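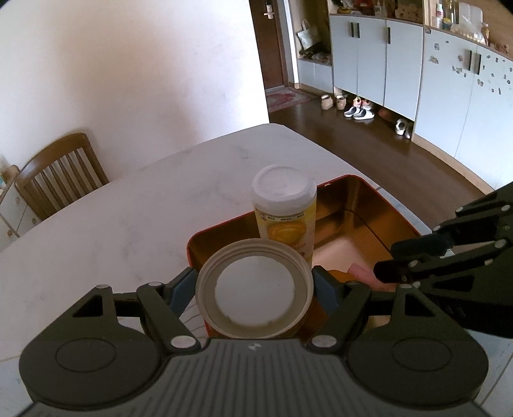
Progress report to Fokitov, reporting period 2
Project: Solvent-free cleaning of archive storage rooms, Hennessy site
Date: April 12, 2018

1. Status
Work is on schedule. The survey of the lower storage level closed in February and the humidity logging that followed it is complete. Of the 201 shelf bays in scope, 200 have been logged. The remaining bay is blocked by a pipe repair and will be logged when the building contractor releases it.

2. Humidity and dust
Loggers supplied by Cotavik were placed at four points on each level. Readings were stable on the upper level. On the lower level they drifted overnight — the pattern follows the ventilation schedule, and we have asked for the night setback to be disabled for two weeks as a test. Dust samples from both levels have been sent to Trandard for weighing. Results are outstanding.

3. Rooms
The sorting room has been assigned to the project until the end of the grant. Boxes are checked there before they return to the shelves.
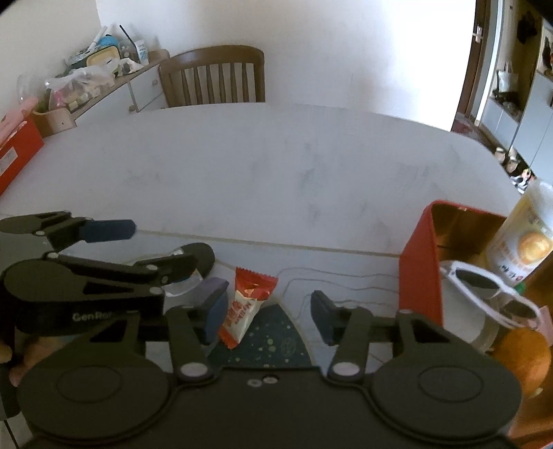
Table with rounded edge, white wall behind.

4. Budget
Spending is within the approved lines. One transfer is requested, from travel to consumables, to cover additional filter cloth. No change to the total is sought.

5. Next period
Log the last bay, repeat the lower level readings with the setback off, and issue the draft cleaning procedure for comment.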